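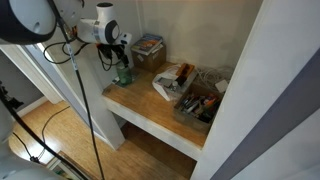
## Open day at Sorkico, a thread

**1/** Spent my afternoon at the Sorkico open day and my feet hurt and I regret nothing. Posting this from the bus, so forgive the typos. 2023-11-02, for the record!

**2/** My favorite stop was the shelf station. A white arm, a skinny black gripper, and a green glass container with the fingertips right up at its rim. I've been scared of knocking over glass my whole life, so I was holding my breath for a robot.

**3/** Loved that they left the shelf looking like a real shelf. Books stacked on a cardboard box, a bin crammed with pens and little tools, a big tangle of white cable at the back. It's basically my hallway — except mine has mail on it.

**4/** I asked why glass. The guy running the station said see-through stuff is hard for cameras, and they'd put in 427 tries on clear and tinted objects since July. He said it like a man who remembers every one.

**5/** Also went by the Tuhumury table (sorting screws, very soothing) and the Pretumis talk upstairs. The talk had around 100 people in a room with 34 chairs, so I heard it from the stairs. Good voice on the speaker, no idea what the slides said.

**6/** Someone's kid asked if the arm ever gets bored. Best question of the day, and the answer was a very long "hmmm."

**7/** Parking was full when I walked past, so take the 18 bus if you go next time. It stops right by the Clistasetti bakery and yes, I got the almond thing — two of them.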